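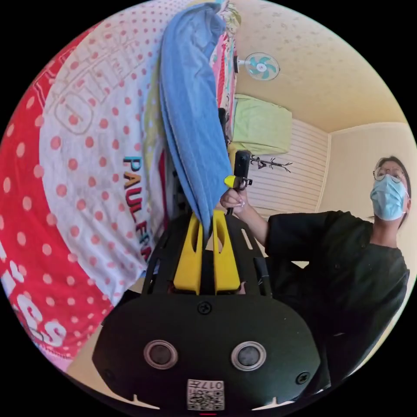

Back from the August open day at the Binaretti lab. Notes in short posts, in the order I wrote them down on the train. I went for the textile work and skipped most of the rest.

Setup first. The cloth handling group collects its training material with hand-held grippers, so a person does the task and the arm learns from it later. Two yellow fingers, tall, flat, slotted down the middle, on a black housing. No arm attached while you record.

The slots matter more than I expected. Wenceslao Núñez ran the floor session and passed a spare set of fingers along the front row. They give a little under load and wrap the cloth edge. A solid finger of the same shape pinches at one line and the towel pivots on it.

Task of the day was towels. Hang a folded one, grip the bottom end, keep it straight, lower it without losing the fold. It sounds trivial until you try it with your wrist locked.

Visitors could have a go. I managed 2 clean runs out of 5. My failures were all the same one: closing too early, with only the top layer between the fingers. The second layer slides out and the strip opens up.

Núñez's advice was to come in lower and close slower. It fixed the layer problem and cost me most of my speed. He said slow recordings are fine and hesitant ones are not, as the policy will copy the pause.

Numbers from the wall chart: 1059 recordings for the towel task so far, 408 kept after review. I asked what kills the rest. Mostly lost tracking when the operator turns too fast, then cloth covering the lens, then plain bad grips.

I asked whether they keep any failed grips on purpose. They do, in a separate set, used to train the check that decides whether to regrasp. I would have liked to see how big that set is. It was not on the chart.

On backgrounds: they record in ordinary rooms with patterned fabric and other clutter near the towel. Zoltán Csonka, who handles the training side, said their first model learned on plain walls and fell apart next to anything with a print on it.

Afternoon was the arm itself, same fingers, mounted. It hung and lowered a thin towel without trouble. The thick bath towel went less well - it took hold of one layer, stopped, let go and tried again from further down. Second grip held.

Cycle time is still slow. I would not put this near a laundry line yet and Csonka did not claim otherwise. His target is sorting and hanging, with folding left for later.

Someone from Van Beek asked about wet cloth. Short answer: no data. Longer answer: the weight changes, the drape changes, and the fingers would need a different surface.

One complaint. The session handout lists the finger material only by an in-house name, and I could not get a hardness value out of anyone. If a reader has measured something similar, send me the number.

Next open day is a Sunday. They plan to show fitted sheets. I have booked.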